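Notebook, textile bench
June 16, 2020

Third go at the shrinkage question, and I am no closer to believing the supplier than I was in January.

Background, for whoever picks this book up after me. Plemier sells us a plain cotton jersey they call pre-shrunk. Their sheet says the cloth will lose no more than 3 percent in either direction after washing. The sheet doesn't say how many washes, at what heat, how it was dried, or who measured it and with what. I asked in January and was sent the same sheet again with a newer logo on it.

Meanwhile Briment, who do the dyeing, say that any shrinkage we see is down to our home-style washing and has nothing to do with them. Maybe. But the dye house pulls the cloth through wet and under tension, then dries it while it is still stretched. If you stretch a knit lengthwise and dry it that way, it comes off the roll longer than it wants to be. The first time it gets wet with nothing pulling on it, it goes back. That is ordinary knit behavior and everyone in this business has seen it. So when the dye house tells me the washing machine did it, I want to see their numbers for cloth going in and cloth coming out. So far there are no numbers.

What I did today

Cut squares from the same roll, all from the middle of the width, well away from the selvage. Let them lie out overnight on the bench before marking. I didn't do this the first time, and I think it spoiled those results. Cloth straight off a roll is still creeping. You mark it, go to lunch, come back, and your marks have moved before any water has touched it.

Marked each square with a 500 mm gauge in length and width, three lines each way. Used laundry pen this time. The ballpoint bled in round two and gave me a line as fat as a shoelace, which makes any talk of single millimeters a joke.

Wash at 40 degrees, no softener, with ballast cloths to make up the load. Half the squares went in the tumble dryer on the normal setting. The other half were dried flat on the mesh rack. Demyd Ivanyshyn read the marks without knowing which square had been dried how. I wrote codes on the corners and kept the list in my drawer. He grumbled about it. I don't distrust him, I distrust me, and anyone else who already has an opinion about Plemier before picking up the ruler.

Results so far

I am only going to put down what I would defend in front of someone unfriendly.

The tumble-dried squares all came in shorter than the sheet allows, in the length direction. Width was inside the limit, and on a couple of squares the width had grown very slightly, which fits with cloth that was stretched long and narrow during finishing and is now relaxing.

The flat-dried squares were inside the limit both ways. Just inside, on length.

So Plemier can say, truthfully, that the cloth meets the sheet, as long as you dry it flat. And we can say, truthfully, that it doesn't, as long as you own a dryer. This is what happens when a spec doesn't name its method. Both parties are right and the customer has a shirt that shows his belly.

Things I don't trust in my own numbers

The dryer. I have no idea what temperature it really reaches. The dial says normal. I put a thermometer strip in with the load and it came out showing a color between two of the printed patches, and Demyd and I read it differently. Until I have something better than that I shouldn't write "normal" as though it meant anything.

The ballast. I made the load up by eye. Should have weighed it. A half-empty drum throws things around more and a packed one hardly moves them, and agitation counts for a lot in knits. Redo with a weighed load.

Smoothing before measuring. This is the big one. When you lay a washed square on the bench it has ripples, and you pat them out with your hand, and depending on how you pat you can gain or lose a few millimeters. I tried it on one square on purpose, first with a light hand and then with what I would call an honest effort to flatten it, and the two readings would have put the same piece on opposite sides of the limit. I am not happy about this at all. Every shrinkage figure I have ever been shown has this hidden in it.

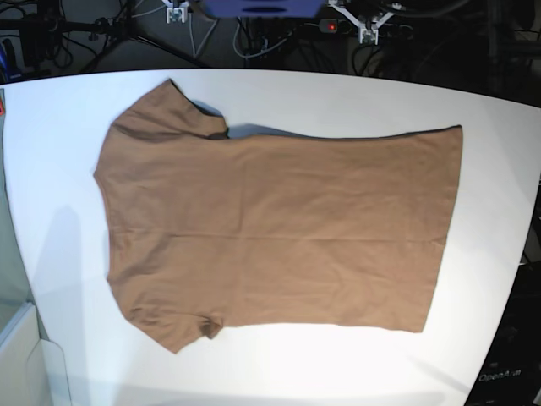
The published methods do deal with smoothing, in the sense that they tell you to lay the specimen down without tension and remove wrinkles without distorting it. Fine words. If I could remove wrinkles without distorting anything I wouldn't need a method. What I would like is a sheet of plate glass to lay on top, so that the weight does the flattening and it is the same weight every time. Asked about the offcut behind the stockroom door. No answer yet.

On the Etent "finish"

Etent sent a sample bottle and a folder. It is a rinse additive that is supposed to "lock the dimensional memory" of cotton. I have read the folder twice. There is a bar chart with two bars and no scale on the side. There is a photo of a smiling family. There is no control. They compared treated cloth after a cold wash with untreated cloth after a hot one, and you have to go into the small print under the chart to find that out.

I will test it, since there is a bottle of it here, but I am going to test it against plain water under the same conditions and against ordinary softener as well. My guess is that it is a softener. It smells like a softener. Softener makes the yarns slide more easily, so a square that has been treated will pat out flatter and measure longer, and there you have your improvement. It would all be in the patting. See above about smoothing.

If I turn out to be wrong I will write it here in large letters.

Whole shirts or squares

Argument with Demyd over coffee, noting it down because he has a point. He says squares tell you about cloth and customers don't wear squares. Seams don't shrink at the same rate as the body, the rib at the neck does its own thing, and a shirt can pass on paper and still come out twisted with the side seam wandering toward the front. He would measure body length from the high point of the shoulder, chest width one inch under the armhole, and sleeve length, before and after, and forget the squares.

My objection is that a shirt has more places to go wrong with the ruler. Where exactly is the high point of the shoulder? Ask two people. With a square I have a pen line and can go back to it. But he is right about twist. Squares won't show you a shirt that has gone crooked, and twist was the second biggest complaint in the returns box when I went through it.

Compromise: mark shirts with the pen too. Short lines sewn or inked at the points we want, so we measure between marks and don't hunt for landmarks. Shirts and squares from the same roll, in the same load. If they agree, good. If they don't, I will have to explain it, and I already suspect I won't be able to.

The Mateos comparison

Someone upstairs wants to switch to Mateos jersey because "it doesn't shrink." I asked where this came from and was told that somebody's shirt had been fine. One shirt! Washed by a person who, when asked, was not certain whether it had ever been in the dryer.

I have requested a length of it. It goes through exactly the same steps as the Plemier cloth, coded in the same way, and Demyd doesn't get told which is which. I will say now, before any data, that I expect it to shrink. All cotton jersey shrinks unless somebody has compacted it properly, and compacting costs money, and the Mateos price is lower than what we pay at present. I would like to be shown otherwise. I would also like to know what happens after many washes, because all of our tests stop early. Most of the movement comes in the first wash or two, that much is well known, but "most" is carrying a lot there, and customers don't stop at two.

Money, for the record

The outside test house quoted $700 for the full set with a report. Upstairs says no. Upstairs also says they want numbers they can put in front of Plemier. I have pointed out that Plemier will simply say our bench isn't accredited, which it isn't, and we will be back where we started. Writing it down here so that when it happens I can point at the page.

To do

Weigh the ballast and write the figure on the inside of the machine door.
Proper thermometer for the dryer. Stop using the strips.
Glass sheet. Ask again.
Rerun Plemier squares, same codes procedure, new code list, not in the same drawer.
Etent against water against softener, same roll.
Write to Briment again and ask for the length in and length out on our last lot. Ask for the figures only and leave out my theory, as they just answer the theory.
Check the ruler. Laid the steel one against the tape this afternoon and they don't agree over the full length. It's the tape, I think. All of round one was measured with the tape.

Squares from today are in the flat drawer under the bench, left side. Please don't iron them.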